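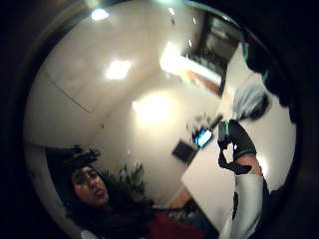

Noreen Castelvane
Research Associate, Indoor Lighting Group, Estton

4. Glare and table finish in shared meeting rooms

4.1 Background to the survey

Complaints about lighting in shared rooms are usually recorded as complaints about brightness. In the survey returns from Dadholm and Fakberg, many people who marked a room as "too bright" went on to describe something else in the comment box. They wrote about having to tilt a page to read it, or moving to another chair partway through a meeting. Measured light levels in those rooms were within the range we had set for desk work. We therefore treated reflected glare as a separate item and went back to the comments with that in mind.

The returns cover about 2,000 room bookings over a period that ended in March. Each booking produced one short form. Forms with no seat position marked were left out of the comparison in 4.2.

4.2 Effect of the tabletop

Table finish was recorded as matte, satin or glossy. A glossy top acts as a weak mirror, and a person seated on the far side may see the ceiling lights in it at the same angle as the papers they are trying to read. Pale tops make the edges of the reflection harder to pick out, but the bright center remains (Figure 2). Dark tops showed a sharper reflection and drew more comments per booking.
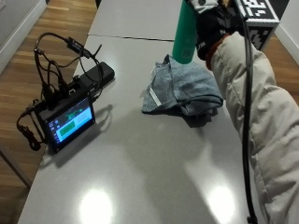 Seat position mattered more than we expected. People at the ends of a table reported less trouble than people along the sides, and the difference was larger in narrow rooms. In the Fakberg building, 3 of the rooms had been refitted with Tipoki diffusers before the survey began. Comments from those rooms were fewer, although the rooms were also booked less often and for shorter meetings, so the comparison is weak. 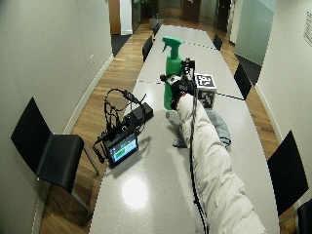 A second difficulty is that users adapt. Regular users of a room tend to choose the same chair each time, and their forms may understate the problem for visitors. We asked for frequency of use on the form but did not ask how the seat had been chosen. A later version should include both questions.

Cleaning products may also change the finish of a top over time. We took no gloss readings and cannot separate this from the original finish.

Figure 2. Ceiling lights reflected in a light gray tabletop.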